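Machine handling of small parts

Last updated: November 2020

Machine handling of small parts is the use of robot arms to pick up, turn, place or fit items small enough for a person to hold between finger and thumb. In a workshop this covers fittings, caps, nozzles and connectors. In a home it covers the same sort of thing under other names: a bottle top, a hose end, a loose knob, a pen left on the floor. The work is easy for most adults and still hard for most machines, and it is often used as a measure of whether robots are ready for general chores.

Background

Factories have used machines to handle small parts for a long time, but mainly by keeping the parts under strict control. A vibrating bowl or a molded tray delivers each item to the same spot, facing the same way, and the arm repeats one motion. When the part changes, the tray and the motion have to change with it. This suits long production runs. It does not suit a repair bench or a kitchen drawer, where things lie as they were dropped.

Interest has moved toward arms that can deal with a part wherever it happens to be. These usually rely on a camera, a gripper with two parallel fingers, and software that chooses where to close them. Much of the early work is done in simulation, where a virtual arm can practice without breaking anything and a failed attempt costs only computer time.
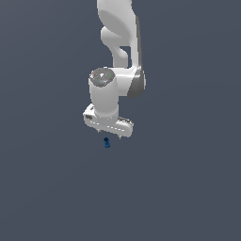 The basic task has four steps: find the item, bring the hand over it, close the fingers, and lift. Each step can go wrong by itself. A small error in judging position is harmless with a cardboard box and fatal to the attempt with a part no wider than a fingertip. The hand may also block the camera's view of the item just before contact, when the view is needed most.

Shape and orientation

Round and tapered parts are the usual trouble. A flat-sided block gives two parallel faces to hold. A part that is wide at one end and narrow at the other tends to slide or swivel as the fingers close, and may end up held at an angle that is no use for the next step. Parts lying on their sides add a further problem. The arm can often pick them up, but it then has to stand them upright, either by turning its wrist or by setting them down and taking a second grip.

Hollow parts raise a choice that people make without thinking. A fitting can be held around the outside or, if the opening is large enough, by spreading the fingers within it. Most simple systems only consider the outside grip.

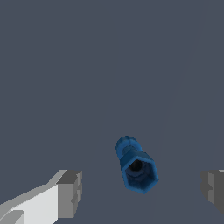
Blue part with a hexagonal end and a central opening, between the two fingers of a gripper (simulation).

The Kellcombe trials

A commonly discussed set of trials was run at the Kellcombe workshop by a group under Sheyla Arango and Jhosep Correa. The group collected 124 small items from repair benches and kitchen drawers and made computer models of them. A simulated two-finger arm then made more than 3,000 attempts to pick them up, with the items placed at random angles.

Results varied widely by shape. Blocks, thick disks and short straight cylinders were rarely missed. Of the full set, 58 items were classed as "dependable," meaning that the arm lifted them from any starting angle tried. Another 11 were never lifted at all. Those were mostly thin washers and flat clips, which offer almost no edge to close on when they lie flat. The rest fell in between and depended heavily on how the part was lying.

Correa wrote that the middle group was the most useful to study -- the arm could clearly do the job, but only when the part was facing the right way. Later work by the group looked at nudging a part with one finger before gripping it.

Holding and using

Picking an item up is only the start of most chores. Threading a cap onto a bottle calls for the part to be lined up, pressed lightly and turned, with some sense of whether the thread has caught. A person feels this through the skin. Many grippers have no sense of touch in the fingers and judge contact only by the load on a motor.

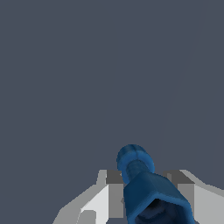 Grip force is a related matter. Too little and the part slips when the arm moves. Too much and soft plastic is bent out of shape, which can spoil the fit. Rubber pads help by spreading the load and adding friction, though they wear down and pick up oil in shop use. Simulations often treat both fingers and part as perfectly stiff, so a grip that holds on the screen may fail on a bench. The difference between the two is generally called the reality gap.

Shop-floor use

Small firms have been cautious. Plider, a maker of garden hose parts, tried an arm for loading caps into a press and kept it for one product line. Milagros Cáceres, who ran the line, reported that the arm was slower than a trained worker but steady through the night shift. Parts that arrived tangled or stuck together were still sorted by hand. The Pacheco repair shop tested a similar arm for sorting returned fittings and gave it up in October, citing the time spent resetting it after missed picks.

Household use

No general household robot is yet sold that can be relied on to tidy small objects. Kedus, a home-robot project led by Abelardo Agudelo, has shown an arm on wheels picking up toys and bottle tops from a bare floor. Carpets, clutter and poor light remain difficult. Cost is another barrier, as is safety around children and pets.

Opinions differ on how soon this will change. Agudelo has argued that a slow machine would still be welcome in the home -- it could work while people are out. Jhonatan Henao, a critic of the field, holds that picking success is the wrong measure and that a chore should count as done only when the item has been put where it belongs. Published trials seldom report that figure.

See also

Bin picking
Parts feeder
Robot gripper
Simulation in robotics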